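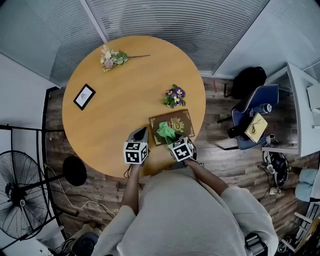 本页最后修改：2020年7月5日

足球教练基础课程 讲义
第9讲 角球的防守
授课：Moataz Saber

上课以前的说明

这份讲义和课堂上的投影内容大部分相同，但是例子写得更详细。中文是我的第二语言，如果有的术语和你们俱乐部习惯的说法不一样，请在课上告诉我，我会在下一次修改的时候改过来。上一版里“近门柱”和“前门柱”两个词混着用，有学员觉得不清楚，现在全部写成“近门柱”。

近门柱的意思是离角球一侧比较近的那一根门柱。远门柱是另外一根。左边和右边，在这份讲义里都从守门员面向球场的方向来说。

请先复习第8讲关于任意球人墙的部分，特别是守门员和后卫怎样互相喊话。今天会直接用到，不再重复。

一、规则里和防守有关系的几点

教练常常以为自己已经知道规则，所以这一部分容易跳过去。我建议还是读一遍。

防守队员在球被踢出以前，要离角球弧至少9.15米。很多业余的场地没有画距离标记，防守队员站得太近，裁判员要他后退，他后退的时候注意力已经不在球上了。训练时请用步子量好，让队员记住这个位置的感觉。

直接从角球接到球的队员没有越位。但是如果进攻方先踢短角球，球再传回给踢角球的队员，这个时候越位的规则又开始有效。踢球的队员常常还站在底线旁边，他是否越位，要看防守方有没有整体向前移动。我们在第五部分再讲这个问题。

球踢出并且明显移动以后，比赛就恢复了，球不需要离开角球弧。有的球队利用这一点，一个队员轻轻碰一下球，假装把球留给队友，然后队友直接带球走。防守方如果没有人看球，就会吃亏。请指定一个人看球，从裁判员允许开球一直看到球进入禁区。

拉人和抱人的动作，在球恢复比赛以前发生，裁判员一般先警告，让双方重新站好。球恢复比赛以后发生，防守方就可能被判点球。所以队员的手要早一点放下来。我看到的年轻后卫，多数在球飞行的时候才开始用手，这正是最危险的时间。

二、三种站位方法

1. 盯人

每个防守队员负责一个进攻队员。优点是责任很清楚，进攻方最强的头球队员可以由我们最强的头球队员来负责。缺点是进攻方决定跑的方向，防守队员只能跟着。进攻方如果用挡人的配合，两个防守队员会撞在一起，或者有一个人被留在后面。

盯人时身体的方向很重要。防守队员应该侧着身体，一边能看到球，一边能看到对手，或者至少能用手臂轻轻感觉到对手在哪里。只看球，对手会从背后离开。只看对手，就不知道球什么时候来。这个习惯要从小的对抗练习开始建立，不能等到比赛前一天才讲。

2. 区域

每个防守队员负责球门前的一块地方，球来到这一块地方，他就去抢第一点。优点是站位固定，不会被挡人的配合拉乱，最重要的地方总有人。缺点是防守队员原地起跳，进攻队员助跑起跳，高度上不公平。另外，两块地方中间的球，两个人都以为是对方的。

解决第二个缺点，我用一个简单的规定：中间的球由后面的人去争，因为他是向前跑，看得见球和队友。前面的人听到喊声就让开，然后准备第二点。这个规定有的教练反过来用，也可以，但是全队一定要用同一个规定。

3. 混合

现在多数球队用混合的方法。几名队员站区域，保护近门柱和球门区的前面，其他队员盯住对方最危险的人。学员常常问，区域的人和盯人的人各要多少。我没有固定的答案，要看你的队员。如果你有三个头球很好的后卫，把他们放在区域里，让身高普通但是力气大的队员去盯人，去干扰对方助跑。他们不必赢得头球，只要让对手跳得不舒服就好。

三、门柱要不要放人

这个题目每一期课程都会争论很久，我把两边的理由都写下来。

主张放人的教练说，门柱旁边的队员可以在门线上把球救出来，守门员也可以更放心地出击。主张不放人的教练说，门柱旁边的队员让所有进攻队员都不越位，第二次传球的时候很危险，而且这个队员如果站到球门区前面，可能一开始就能把球顶出去。

我自己在青少年队里，近门柱放人，远门柱不放人。内旋的角球常常直接飞向近门柱，年轻的守门员向那边移动的时候，前面人很多，看得不好。成年队里，我会先问守门员。守门员如果觉得门柱旁边有人妨碍他，勉强放上去没有好的结果。

近门柱的队员要站在门柱的前面半步，一只手可以碰到门柱，这样他不用回头也知道自己的位置。球被顶出去以后，他要马上离开门线。忘记离开的队员非常多，教练要在场边提醒。

四、一个比赛的例子

下面的例子来自我们课程自己的观察练习，对阵是Prokano和Rokik，比赛在去年10月进行，Flandcombe的场地，草比较长，风从右边的角旗往球门吹。最后的比分是2比0，Prokano赢，两个进球都来自角球。

第一个进球在第20分钟。Rokik用盯人防守，只有一个人站在近门柱。Prokano有四个人在罚球点附近站成一条线，一个接着一个，像排队一样。球踢出以前他们突然分开，两个人跑近门柱，一个人留在中间，最后一个人绕到远门柱。Rokik负责最后这个人的后卫，被中间的队员挡住了路。这个后卫没有犯错误的意思，他的跑动也很努力，问题是他开始的时候站得离对手太近，没有空间绕过去。

在这个情况里，可以做的事情有下面几种：

盯人的后卫离开对手一步，站在对手和球门的中间，等队列分开以后再贴近。

两个后卫事先说好可以交换对手，谁被挡住，旁边的人就喊“换”，然后接过去。这个方法需要平时练习，临时喊会更乱。

球门区中间放一个站区域的队员，不跟任何人。第一个进球的球路正好经过球门区中间，高度不很高。

第二个进球在下半场的第23分钟。这一次Rokik已经改变了方法，在球门区前面放了三个人。角球被近门柱前面的队员顶出来，但是顶得不远，球落在禁区的弧顶。那里没有Rokik的队员。Prokano的中场队员停了一下球，然后射门，球穿过很多人的腿进了球门。守门员看到球的时候已经太晚。

学员分析这个进球时，多数人写“顶球的质量不好”。这个意见没有错，可是在风里面，又有对手的身体接触，很难要求每一次都顶得远。我更愿意讨论弧顶为什么没有人。Rokik增加了区域里的人，这些人是从外面调进来的，所以外面就空了。每次改变站位，都请在纸上把全队的人重新画一次，看看少掉的人从哪里来。
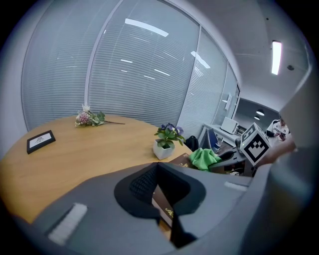 图：浅色圆桌与深灰色手持夹具

五、第二点和向前压

第二点的意思是第一次争顶以后球落下的地方。角球防守里，第二点的失球常常被算成运气不好，我不太同意这个看法。球被顶出去的方向有规律。近门柱顶出去的球，多数往同一侧的边路或者禁区弧顶去。中间顶出去的球，多数落在弧顶和罚球点的中间。守门员用拳击出的球，要看他用一个拳还是两个拳，用两个拳的时候方向比较直。

所以弧顶至少放一名队员，他的任务是先到球，其次是挡住射门的路线。他不应该参加禁区里的争顶。我见过弧顶的队员因为着急跑进禁区，跑进去以后帮不上忙，原来的位置也没有了。

球顶出去以后，全队向前压。谁来喊“出”，要先决定。我让中间的中后卫来喊，他看得见两边。守门员也可以喊，但是他的声音从后面来，观众多的时候前面的队员听不到。向前压的时候要注意：

球在空中或者对手背对球门停球，可以压。

对手已经抬头，准备再传，最后面的人要慢下来，先看身边有没有人反向跑。

近门柱的队员是最后离开的人，别人都要等到他也出来，这条线才算整齐。

对于短角球，要有两个人出去，形成二对二。只出去一个人，对方很容易传中，而且传中的角度比直接踢角球更好。第一个出去的人不要抢得太急，他挡住往里面带球的路，第二个人来的时候再抢。我在第一部分说过，踢角球的人这时可能越位，如果防守线及时向前，他就不能再接球。Benmoussa的少年队把这一点练得很熟，对方踢短角球，他们整条线一起走三步，然后停下来看球。

六、守门员

守门员的开始位置在球门中间稍微靠后一点，身体打开，面向场内，可以看到远门柱那边的跑动。初学的守门员喜欢站得太靠近近门柱，这样远的球就来不及了。球是外旋的时候，可以往前站半步；球是内旋的时候，往门线退一点。

出击的决定要早，声音要大。喊“我的”以后就一定要去，即使走到一半觉得不好，也要尽量碰到球。中途停下来是最坏的选择，因为后卫听到喊声已经让开了。如果不出击，就喊“顶”，让后卫知道要自己处理。只用这两个词，不要再加别的。

人很多的时候用拳比用手接安全。往高、往远、往边路打，三个要求里最先满足的是高，球在空中的时间长，后卫可以重新站好。

七、训练安排

练习A：没有对抗的站位。教练用手把球抛到不同的地方，队员只喊出是谁的球，不跳。速度慢，错误容易看出来。每个队员都要轮流站过至少两个位置。

练习B：半场，六个进攻队员对七个防守队员和守门员，从两边轮流踢角球。防守方把球送过中线算成功。进攻方可以自己设计跑动，不告诉防守方。教练不要在每个球以后都停下来讲，连续踢完几个球再讲一次，队员会更愿意听。

练习C：只练第二点。教练站在罚球点，把球抛向弧顶，防守方和进攻方各有人从禁区里面跑出来抢。这个练习对体力要求高，请放在训练的前半部分。

练习D：短角球的二对二，加上后面防守线一起向前。开始时不要加守门员，让队员集中注意这条线。后来再加上。

练头球要控制次数，年龄小的队员用轻的球，或者用手接住球来代替头球。各地方协会有自己的规定，请按照你所在协会的规定执行。

八、作业

请选一场你自己球队的比赛，把对方所有的角球都画下来。每一个角球画一张图，写清楚球的旋转方向、第一点在哪里、谁先碰到球、第二点在哪里。视频不清楚的时候，可以写“看不清”，请不要猜。

然后写一页纸，说明你的球队用什么站位方法，为什么适合你的队员，以及领先一个球和落后一个球的时候会不会改变。落后的时候前面留几个人准备反击，也请写出来，很多学员忘记这一点。

图可以用手画，拍照片交上来，字要写得清楚。上一期有人把进攻方和防守方画成同一种颜色，我看了很长时间也没有看懂。请用圆圈表示防守方，用叉表示进攻方，球的路线用虚线，人的路线用实线。

下一讲的内容是掷界外球，包括防守长距离的手掷球。第三部分关于近门柱的内容还会用到，请把这份讲义带来。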